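Call for participants: Bronitz student manipulation project, August block

Posted May 10, 2025

The Bronitz project is looking for students to join its August working block. Bronitz is a student-run project on low-cost manipulation. Its members design, print, assemble and test small two-finger grippers, use them to record handling tasks, and enter the results in the Parri, a handling competition for student teams. Places are open to undergraduates and to taught postgraduates in any subject. Previous experience with robots is useful but is not a condition of entry.

The project is supervised by Eirlys Gronow, who also teaches the workshop induction that all participants must complete before using the printers or the bench tools.

Background

Bronitz began as a coursework assignment in which each group had to pick up a washer from a flat table. Most groups managed it on a soft mat and few managed it on a hard surface. The assignment was extended into a project, and the washer is still the first item on the test list. The present list has 17 items, ordered by difficulty. The last two, a sheet of tracing paper and a loose cotton thread, have not yet been picked up reliably by any finger design we have tried.

The hardware is in its second version, called Tralus. Tralus is a hand-held tool with two opposed fingers worked by a trigger. A camera on the tool looks down towards the fingertips, so the person holding it records the task from the tool's own point of view. The same fingers fit the bench arm. The recording software is called Pundex. It was written by students on the project and is maintained by them, with the usual consequences for its documentation.

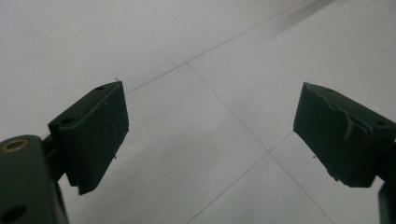

Finger geometry will take up most of the hardware time in August. The fingers currently in use are wedge-shaped, with a narrow upper strip that runs to a point and a broad flat gripping face on the inside. The point is there to get under thin objects, and the face is there to hold thick ones, and the compromise between the two is poor. Surface finish also needs work: there is a small frayed burr at the very tip of the left finger, and a thin strand or ridge along the top border of the right finger's face, with a curled piece hanging over the panel. Burrs of this size make no difference to the handling of a wooden block. On the thin items they decide the result, and participants in the hardware group will be expected to develop a finishing procedure that can be repeated by someone who was not present when it was written. Filing by eye will not be accepted as a procedure.

The test surfaces are the second hardware topic. Pale matte boards are used for most tasks as they give good contrast against dark fingers. Ruled lines are used to set start positions. We do not have an agreed layout for these lines, and different groups have used different ones, so that recordings from separate sessions are hard to compare. A single drawn layout, with a written tolerance, is wanted by the end of the block.

Open places

Participants will work in one of the two groups below. Please state a preference in your application. We may ask you to move if one group is much larger than the other.

Hardware group. Work includes finger design in CAD, printing, finishing, assembly, wear checks and preparation of test surfaces. You should be comfortable with hand tools and willing to keep a build log. Some knowledge of tolerances is helpful. Each new finger pair must be weighed, measured at the tip and fitted to both the hand-held tool and the bench arm before it goes on the test list.

Recording group. Work includes carrying out handling tasks with the hand-held tool, checking recordings, labelling failures and maintaining Pundex. Basic Python is required. The target for the block is 900 accepted recordings. At the end of the last block the figure stood at 297, largely because the acceptance rules were changed part of the way through and earlier sessions had to be checked again. The rules are now fixed and will not be altered during August.

Both groups meet each morning to exchange faults. A fault found in one group's work is written up by the person who found it and closed by the person who fixes it. These must be different people.

What a working day involves

Sessions run from 9.30 to 16.30 on weekdays, with a break for lunch. The morning is used for bench work or recording, and the early afternoon for checks. The last half hour is for logs. Please do not treat the logs as optional. The main loss of time in the previous block came from a set of fingers that had been reprinted with a different infill and not recorded as such, so that a week of grip tests could not be used.

Recording is repetitive. A typical session consists of the same pick carried out many times from slightly different start positions, with the lighting held constant. Applicants who would find this difficult should apply for the hardware group, although finishing work is also repetitive.

Competition entry

A team will be chosen from the participants at the end of the block to enter the Parri. The entry rules allow one arm, one gripper and one spare pair of fingers. Teams are given the test items on the day. Points are awarded for items lifted, carried and set down inside a marked area, and are deducted for items dropped. Selection will be based on logs and bench results. Taking part in the block does not commit you to the competition.

What is provided

Printing filament, fasteners, test items and bench space are provided. Safety glasses are provided but you may bring your own. Laptops are not provided, and the recording group will need one that can run Pundex under Linux. Lunch is not included. There is no fee for taking part and no payment is made, but travel within the city will be refunded on production of tickets.

Participants may use their own work from the block in a dissertation or portfolio. Shared designs and recordings remain with the project and must be credited to it.

Conditions

You must be a registered student on the first day of the block. You must attend the workshop induction in full. You should be able to attend at least two complete weeks. Applicants who can attend for only part of a week will be placed on a reserve list.

The workshop is on the ground floor with step-free access, and two of the benches are adjustable in height. If you need any other arrangement, please say so in the application so that it can be in place before the block starts.

How to apply

Send a single document of no more than two pages to Eirlys Gronow at the project office. It should contain your course and year of study, your preferred group, the dates you can attend, and a short account of something you have made or repaired that did not work at first. Describe the fault, how you found it and what you changed. Drawings or code may be attached and do not count towards the page limit.

Applicants for the recording group will be sent a short Python exercise. Applicants for the hardware group will be asked to visit the workshop and measure a used pair of fingers with callipers. Neither task should take more than an hour.

Questions about the hardware, including requests for the current finger drawings, should be marked Tralus in the subject line. Questions about the software should be marked Pundex.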